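Padora publishes free winter supper collection for home cooks

Murkirton, 3/11/20

Padora, the recipe publisher based in Murkirton, has released a free collection of winter suppers for people who cook at home most nights of the week. The collection is called The Skendcombe Suppers, after the village where the recipes were tested, and can be read in full on the Padora website.

All the dishes are vegetarian. They include a leek and butter bean pie, a barley risotto with roast squash, a smoky lentil stew with dumplings, and a baked potato filled with creamed spinach and blue cheese. There are also 7 puddings, most of them made with apples, pears or dried fruit.

Each recipe serves two and can be doubled without changing the oven temperature. Weights are given in grams, with spoon measures for small amounts. Nothing calls for a stand mixer or a food processor. A hand grater, a large saucepan and one deep baking dish will cover nearly everything in the collection.

The recipes were chosen from 856 sent in by readers over the summer. Padora's test kitchen cooked a shortlist and sent the finished versions to 770 households, who were asked to make at least one dish and return a short form. Their comments led to several changes. The pie now has a lid only, as many cooks found the pastry base went soft. The dumplings are made with butter in place of vegetable suet, and the squash is roasted with its skin on.

Moradi, the Skendcombe grocer, has put together a box to go with the collection. It holds pearl barley, green lentils, tinned butter beans, smoked paprika, bay leaves and a small jar of preserved lemons. The box can be collected from the shop or delivered to addresses in Skendcombe and Murkirton. The recipes can all be made without it, and swaps are listed for the paprika and the lemons.

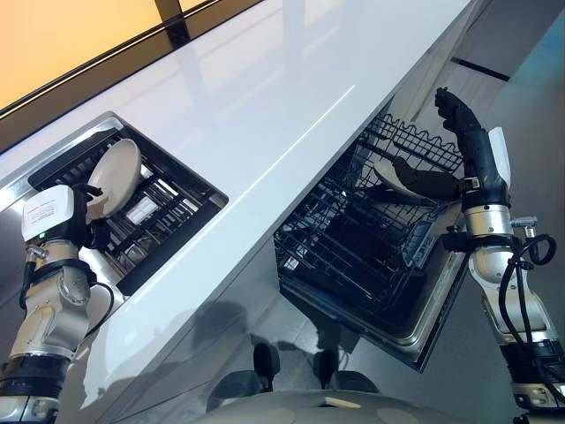 A plate in the rack beside a white worktop.

A second part of the collection will follow in December and will cover food for guests, including a chestnut and mushroom roast, braised red cabbage and a trifle that can be made the day before. Readers who would like to send in a recipe for it should use the form on the website. Recipes must be the sender's own and should list the tin or dish size used.

Notes to editors

Padora publishes recipes and cookery guides online and in print.

Individual recipes from The Skendcombe Suppers may be reprinted with a credit to Padora. Please print the method in full.

Review boxes from Moradi are available to food writers on request through the Padora press office in Murkirton.

ENDS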